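Grid on the table for collecting pick demos, worth the trouble or not?
Posted January 15, 2020 by Demyd Harasym

We are starting a new round of demos for the Holovko policy and I want to settle how we place the objects before anybody records anything. Last round, in November, we had 976 episodes and the operator just put the object wherever felt right. When I plotted the start positions afterward, most of them sat in one patch at easy reach. The policy was good in that patch and bad everywhere else. It would go toward the middle of the table and close on air.

So this time I want a taped grid. Brown paper over the table, blue tape on top, and a script that tells the operator which square is next. Object goes in the square, any angle, record, reset. The object set is small: sponge, cup, plate.

Questions for people who have done this:
Does the tape end up in what the model learns?
Do you care if the squares are exact?
How many per square before you move on?

----

vultano_mike wrote:
We did this for a sorting job and I would do it again. The grid is for the operator. People are terrible at picking random spots. Give them a square number and the coverage problem goes away. We did not measure our squares with anything better than a tape measure.

----

kestrel40 wrote:
I'd skip it. You are going to train on images that all have dark lines on brown paper, and then you are going to run it on a table that has no lines. We had a model that got noticeably worse the day we pulled the tape up. Same objects, same lights. Put the tape back, fine again.

----

vultano_mike wrote:
How many episodes was that? With a small set I believe it. With a few thousand and some variety in the background I don't think it matters much.

----

kestrel40 wrote:
901. So not huge. But he is talking about the same size of set, so I think it applies.

----

Demyd Harasym wrote:
We are planning on 3,153 total, split over two surfaces. I could do one surface with tape and one without. The script can still call out positions on the bare one, the operator would just have to eyeball it.

----

pagefault wrote:
Project the grid. Cheap projector on a boom, turn it on for placement, off before you record. No tape in any image and you can change the square size whenever you like. We ran Horkarer that way for a year.

----

kestrel40 wrote:
This is the right answer if you have the ceiling for it.

----

Demyd Harasym wrote:
We don't. Low ceiling, and there is already a light bar up there. Tape it is, at least for the first half. I finished putting it down this morning.
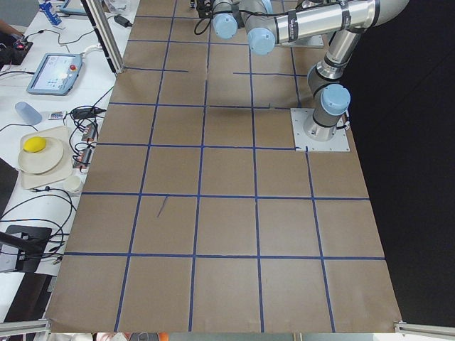
Settings for the first session

1. Squares are numbered from the near left, going across and then back. The script shuffles the order for every session.
2. Object position inside the square is up to the operator. Rotation is read off the screen.
3. Arm goes to the same folded pose before each recording.
4. Failed grasps get saved in their own folder with the square number. Don't delete them.
5. The first batch is 129 episodes, then we stop and look at the plots before doing any more.

----

vultano_mike wrote:
Looks usable. You've got a loose bit of tape lying in one of the squares, left of center. I'd pull it up before you start, or it's in every episode.

Also your lines bend in a few places. I wouldn't redo them. If the script only cares which square, a line that wanders a little changes nothing.

----

kestrel40 wrote:
I would redo the far ones. A few of the crosswise strips stop short and leave gaps, and that is the part of the table that is hardest to judge by eye anyway. Operators will start disagreeing about which square they are in.

Still think you should record the bare surface first.

----

Demyd Harasym wrote:
The loose piece is coming up. I'll patch the gaps and leave the bends. On the order, I can't swap it now, the operators are already trained on the grid. If the bare half comes out worse I'll post the numbers here.

----

pagefault wrote:
Watch the paper too. Ours crept toward the operator a bit every day from people leaning on it. We marked two corners on the table underneath and checked them each morning. Yours already has some wrinkles, so write down where it sits now.

----

Demyd Harasym wrote:
Good idea, will do. The base plate should hold that side but nothing much holds the left.

----

Comments (3)

rowboat_n: Which tape? The blue kind we bought left glue on the paper after a month.

Demyd Harasym: Whatever was in the drawer. The paper gets thrown out at the end so I don't mind the glue.

haton_fan: Please do post the per-square results. We have the same argument here every time someone sets up a new Haton cell, and all we ever have is opinions.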